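Home | Syllabus | Week 8 | Handouts | Forum

Planning the equipment for a teaching cell
27 March 2022, course staff, Skivarton lab

In this unit we prepare the budget before we speak with any seller. Students often begin with the arm and look at its price only. Please begin with the task, write down every object the cell must handle, and then fill in the cost sheet line by line. The sheet for the Cusby cell has 33 lines, and the arm is only one of them.

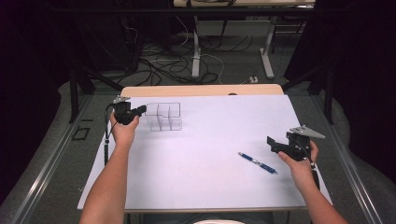
Small items are the part of the budget which is most often forgotten. For the Cusby cell we put 300 dollars on one line called "table and floor", and it was not enough. Count the cables first. Each hand-held gripper has its own black cable, and on the carpet behind the table there are many more, black and white, with a power strip between them. Cable covers, ties and a second power strip should therefore be separate lines. The test objects can stay cheap: a ballpoint pen and a clear box with compartments are good enough for a first sorting task.

Next, ask for two offers. In our exercise these are from Evum and Martinelli. Compare the delivery time, the spare fingers and the training hours, and keep 30 percent of the gripper price for repairs in the first year.

Homework: complete your own sheet and mark each line as "buy", "borrow" or "already have". Bring it printed. The orders are planned for June, so late changes will be difficult.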